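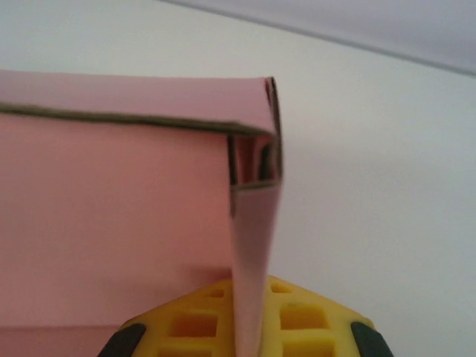
Assembling the Pink Lidded Carton

These steps cover the one-piece pink carton with a fold-over lid, plus the cloth liner. Work on a flat, pale surface; score lines are easier to see against it. A bone folder helps but is not required.

1. Lay the blank out and pre-crease every score line. Fold each one to 90 degrees, then release it. Skipping this step causes cracks in the pink surface layer.

2. Check the slots before folding. Push out any leftover board with a blunt tool — a knife will widen the cut.
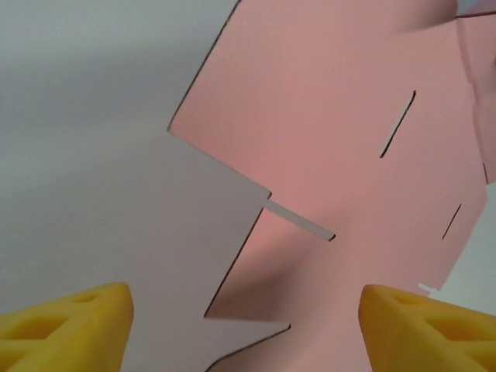
Flat blank with its slots and pointed tabs.

3. Raise the side walls and seat each tab fully in its slot. If a tab resists, back it out and re-crease the wall. Forcing it bends the point, and a bent point will not hold.

4. Fold the lid last. Leave the narrow side flaps outside the box until the lid is square, then tuck them in.

5. Prepare the liner. Fold the cloth once lengthwise and smooth it from the center outward. Thin fabric slips, so hold it at two points when lifting.
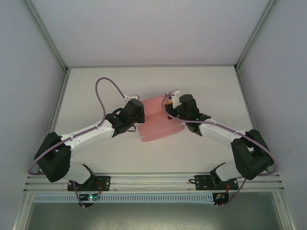 Pink liner cloth, partly folded.

6. Lower the liner into the box and press it into the corners. Allow 25 mm of overhang on each side, then turn the excess under before closing the lid.

Revised 2025-07-13 by Margareta Munteanu. Step 4 now comes after the side walls.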